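**Small kitchen, many plates. A thread, because my sister's friends asked how I keep it in order.**

1/ I live in a rented flat in Thorlacius street with a kitchen where two people can't pass each other. I moved here in February. Since then I have changed many times where things stand, and I think now it is good enough to write down. 10 December 2021, so let us say this is my end of year report.

2/ First, the size. If I stand at the sink, I can touch the stove with my left hand and the door with my right hand. There is no dishwasher and no place for one. Everything we eat from gets washed by hand, and everything washed must go away before the next thing can be cooked.

3/ I had at the beginning a big drying rack from Dollberg. It cost 699 and it was beautiful, with a tray below and a holder for glasses. It also took half of the counter. For three months I was cutting onions on top of the stove. Then I gave the rack to my neighbor, who has a real kitchen and four children.

4/ After the rack came the cloth. I wash, I let the plates stand in the sink for a minute, then I dry each one and stack it on the counter. It sounds slow. For dinner of two persons it takes me ten minutes with the pots, and the counter is free again.

5/ About cloths: I tried many. The thick ones feel nice in the shop, but they stay damp until the next day and then they smell. Now I use thin cloths and change them every day. I buy them in a pack of 10 and wash them together with the towels, hot, without softener. Softener makes the cloth slide over the water and not take it.

6/ The order matters more than I thought. Glasses first, then forks and spoons, then plates, and last the greasy things. My mother told me this when I was a child and I did not listen. When I do it in wrong order, the glasses have a thin film and I must do them again.

7/ Plates I dry always from the back side first. The back has that ring at the bottom where water sits, and if you forget it, the water runs on the plate under it in the stack. Then I turn it, do the wide edge, and then the middle.

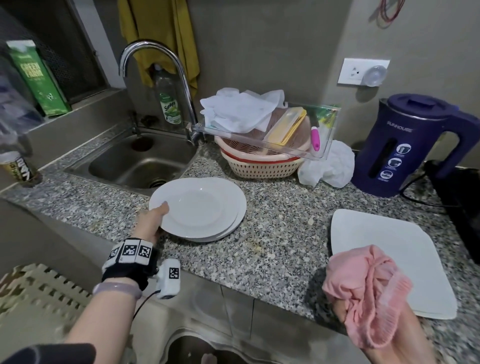

*Round ones on the pile, the square one next to it, pink cloth in hand.*

8/ The square plates I will explain, because people ask. They are from a set named Griltis that my aunt gave us. They look very nice with fish. They don't stack with round plates, the corners stick out and one day I will break one with my elbow. So round plates get their own pile, and a square one always lies alone until the round ones are in the cupboard.

9/ If I could choose again, I would buy only round plates, all in one size. But a gift is a gift, and my aunt visits.

10/ The baskets behind the plates are my favorite thing in this kitchen, and they are only cheap plastic. They have holes in the sides, so air goes through. I use them for vegetables when I come from the market, and when they are empty I put one inside the other and they take the place of one. The clear tray goes on top for the small things which otherwise walk around the counter.

11/ A rule that helped me: a thing may stand on the counter only if I use it every day. Dish soap, yes. Toaster, no, it lives in the cupboard and comes out on weekend. The blender I didn't touch in half a year, so it went to my sister - she makes soup with it and is very happy.

12/ For the wall near the sink: hang what you can hang. The yellow towel is there for hands only and never for dishes. I had to say this to my family more than one time. Different colors help, it is easier to say "not the yellow one" than to explain about bacteria at seven in the morning.

13/ The counter is speckled stone, and I love it and I also don't trust it. It hides everything. Crumbs, salt, drops of oil, you see nothing until you put your sleeve in it. So I wipe it by feeling. I go over it with a flat hand after the cloth, and where it is rough, I wipe again.

14/ The ledge by the window was a mistake for a long time. I had there herbs, and they died, and then I had there the pots of the herbs that died. Now I leave it for things that are on the way somewhere else, as a milk carton or a jar. In the evening it must be empty. It is not always empty.

15/ What I still did not solve: the lids. I have five pots and over 10 lids and I don't know how this happened. A friend recommended the Wullow lid holder that you screw inside the cupboard door, but my cupboard door is thin and I am afraid the screws will come out on the other side. If somebody has it on a thin door, please write me.

16/ Also not solved: where to keep the big baking tray. At the moment it is standing behind the door and it falls down when the wind comes - always at night.

17/ Several of you asked if it is not tiring to dry everything by hand each evening. Some days yes. Mostly I put the radio on, and the pile gets smaller on one side and the cupboard gets full on other side, and then I make tea. I don't need more from a kitchen this size.

18/ Tomorrow I will try to post the inside of the cupboard. I have to tidy it first.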